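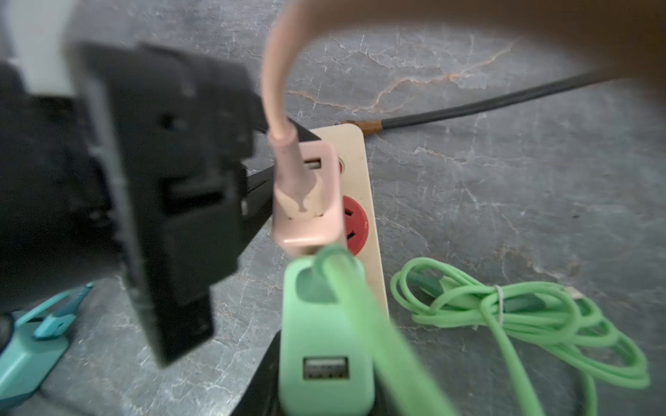
The wrist camera's view of a power strip with pink and mint-green chargers, taken with the Drastix gripper kit.

Kit review: the Drastix bench gripper and wrist camera

By Leilani Haddad

Several readers wrote in after the May issue to ask whether we would look at the Drastix kit, the one with the black two-finger gripper and the small camera that mounts at the wrist. Kevenside lent us a set with a controller and the standard fingers, and we had it on the bench for three weeks. We paid nothing for the loan and the kit goes back on Friday.

The short version is that the gripper is good, the camera is good enough, and the software needs another few months of work. If you already own an arm that fits the mounting plate, it is worth a look. If you don't, add the price of an arm before you get excited.

What you get

The basic kit costs $881. That covers the gripper, the wrist camera with its bracket, one set of flat fingers, a controller box, the cables, and a bag of screws. The screws are in two lengths that are hard to tell apart, so sort them before you start. The printed guide is a folded sheet. The full manual is a download and you will need it, mainly for the page on cable routing.

A second set of fingers with soft pads is sold separately for $87. We did not have them for this review. A-yeong Geum has used them on another bench and says they hold smooth plastic better but wear at the tips.

There is no arm in the box. Kevenside sells a plate for the arm most of our readers have, and that is how we ran it. Manikandan Chettiar did the mounting and had it finished before lunch, including a trip out to buy a longer hex key. The camera bracket has to go on before the fingers. He did it the other way first and had to take everything off again.

The test

We picked household chargers and cables for most of the testing. Boxes and blocks are what every demo uses, and most grippers in this price range can manage a block. A charger in a crowded power strip is harder. The faces are smooth, the neighbors are close, and the cable pulls on the thing you are trying to hold.

The setup was an old cream power strip on a gray marble-patterned top, with a pink USB charger and a mint-green one plugged into it, each with a matching cable. A coil of bright green cable was left lying next to the strip. The job was to line the fingers up on a charger, close, pull it out, and set it down to one side. We ran that under hand control first, and then with the recorded-path mode that comes with the software.

Under hand control, the gripper did well. The fingers close evenly and the force setting does what it says. With the setting in the lower third, the chargers slid through the fingers. With it in the middle, they came out cleanly most of the time. Pulling straight up matters more than grip force. Any tilt and the strip lifts along with the charger, so we ended up clamping one end of it to the bench.

The width of the fingers is the main limit. They are big, flat and boxy, and between two plugs that sit close together they have very little room to go down. The pink charger was the awkward one for this reason, with a black plug right beside it. Yuxi Jin got the best results by turning the wrist so the fingers came in along the open side of the strip. Narrow fingers would fix this. Drastix doesn't sell any yet, but the mounting holes are plain enough that you could print your own.

Cables were mixed. A single loose cable on the flat top can be picked up if you bring the fingers right down to the surface. A coil is easier when you take it near the tie. Pick it up by one outer loop and the rest hangs and swings, and the connector end catches on whatever is nearby.

The camera

The wrist camera is small and stays out of the way of the work. It sees the finger and the object together, and for lining up a grip that is the view you want. The finger takes up a large part of the picture when it is near, and it is out of focus at that distance. We got used to that quickly. What took longer was the blur on anything moving. A cable that swings turns into a smear, and if you plan to use the pictures for training or for tracking, you should move slowly or add light.

Adding light helped a lot. We put a plain desk lamp on the left side of the bench and the picture was sharper right away. There is no light on the bracket itself, though there are two spare screw holes where one could go.

Colors were fair. Pink, mint green and red were easy to tell apart on screen, which made it simple to tell someone at the other end of the room which charger to go for. Manikandan tried setting the color balance by hand and went back to automatic after a day.

Mount the camera cable with some slack. Ours was tied too tightly at first and pulled on the plug each time the wrist turned past a certain point. The picture would drop out and come back. We blamed the software for most of an afternoon.

The software

The controller talks to a desktop program that Drastix supplies. It opens the camera view on one side and the gripper controls on the other. The layout is clear and the sliders respond right away. Saving a path is one button, and playing it back is another.

Playback is where things go wrong. A saved path stores the arm positions and the gripper width, but it doesn't store the force setting. If you change the force between recording and playing back, the program uses the new value and doesn't tell you. We dropped a charger twice before Apinya Khamphan found the cause. She now writes the force setting into the name of every saved path, and I would suggest doing the same until it is fixed.

The path also knows nothing about what the camera sees. If the strip has shifted by the width of a finger, the gripper will go down on the wrong spot. There is a menu entry for visual correction, but it is grayed out in the version we had. Kevenside's support desk told us it is planned and would not give a date.

The log files are plain text and easy to read. The video files are large, and the program keeps all of them unless you tell it to stop. Check that setting on the first day.

Wear and noise

Drastix says the finger drive should be checked after 1000 cycles. We went past that in the second week. Manikandan opened the cover, found nothing loose, and closed it again. The molded ridges on the fingers still look the same as they did when we unpacked them.

The motor makes a thin whine when it holds at high force. At middle force you can talk over it without trouble. The controller fan is louder than the gripper, and we moved the box under the bench.

Support

We sent three questions by email. Two were answered the next working day and one took longer. The answers were useful and came from a person who had clearly used the kit. There is no phone line. The warranty covers the gripper and the controller, and the fingers count as wear parts.

How it compares

The nearest thing to it is the Kang two-finger gripper, which Yuxi uses on the other bench. The Kang has slimmer fingers and would have had less trouble between the plugs. It has no camera, and by the time you have bought one and made a bracket for it, you have spent more than the Drastix costs. The Mukach kit is cheaper than both and comes with a camera, but its fingers don't close evenly and we have stopped using ours for anything heavier than a pen.

Who should buy it

Anyone who has an arm already, works mostly with objects that have some space around them, and wants a wrist view without building the mount. It would also suit a school or a club that wants to record hand-controlled work and look at the pictures later.

I would wait if you need the gripper to correct itself from the camera, or if you work in tight gaps and have no way to make narrow fingers.

Ordering

Kevenside is taking orders now and quotes 30 days for delivery. Readers who want the arm plate should ask for it in the same order, as it ships from the same place and is cheaper that way. The manual can be downloaded without buying anything, and the drawings at the back give the full size of the gripper with the camera fitted. Check those against your arm first.

Yuxi is drawing up a set of narrow fingers and will share the files in the next issue if they hold up. Send questions about the kit to the usual address.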